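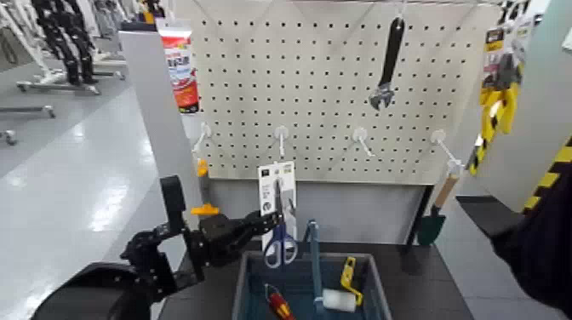
Tool display and stock area: progress report for March

Work covered
The main job this month was the wall display at the Levmont shop. The white pegboard is up, with a gray partition panel along its left side. White plastic hooks are in a row across the lower part, and an adjustable wrench hangs higher up on the right. Carded scissors hang on one of the hooks, and a small garden trowel with a wooden handle is at the right-hand end. Glues and other tubes will stay on the partition side, where they can be reached from the counter.

Mthembu delivered the second lot of hooks 11 days after the order was placed. We had allowed 20, so the fitting started early and the shop lost only one morning of trading. The first lot had some bent prongs and was exchanged without charge.

Stock
The opening order from Sanex came to 300 items, mostly hand tools and small garden tools. All of it has been checked in and priced. There were 24 pieces without hanging cards, and these are in the back room until we have loops or clips for them. Heavier pieces will go on the shelf under the counter. We tried a claw hammer on one of the plastic hooks and it sagged, so metal hooks are needed for anything of that weight.

Spending
Fittings came in under the amount set aside in the Tustutden grant. We would like to move what is left to the lighting line, as the counter end of the wall is dim after 4 p.m. Receipts are attached to the finance form. No other changes to the budget are requested.

Still to do
Price labels for the hooks have been ordered and not yet received. The spacing of the lower row needs another look once the wider cards are out, and the long-handled tools need a fixed place of their own. Staff have asked for a printed plan of the wall so that items go back to the same hook after cleaning. A draft is done and will be sent with the April report, along with the first sales figures by product group.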